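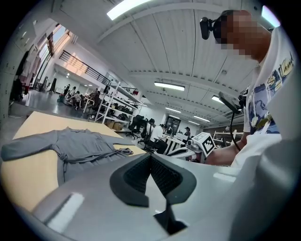

May, late evening

I came back from the evening meeting about the water project in Prurketti and I want to write it down before I sleep, because tomorrow I will remember only the arguing.

The district has 49 villages. When the programme started, 11 of them had a water point that worked the whole year. Now it is 30. I have known these numbers for weeks, but tonight they were read aloud in the school hall and an old woman in the second row asked to hear them again, slowly. Then she asked which year her own village would be on the list. The man from the district office looked in his papers for a long time and said he would write to her.

I felt ashamed, although it is not my office. In our reports we say that access is growing, and it is true. But her village is Kudel, and in Kudel the girls still walk to the river before school. For her the growth is happening somewhere else.

There was also a quarrel about the fee. Each household should pay 50 a month for repairs of the pump. Some people said this is nothing, and others said it is two days of food. I think both were right, it depends on the house. Someone proposed that the poorest families pay after the harvest, and the room became quieter. It was not decided. They will vote next month.

Ikonen, the foundation that pays for the drilling, wants our report by the end of May. Brenmont, which delivers the pumps, did not send anybody, only a letter saying that spare parts will be late again. I have asked three times now for a date. I must write more firmly, but my firm letters always come out either rude or too soft — I have never found the middle in English.

On the way home the bus was full and I stood until the bridge. I was thinking about the fee and almost missed my stop.

Tomorrow: call the district office about Kudel, and ask for the list in writing. Also buy soap and stamps.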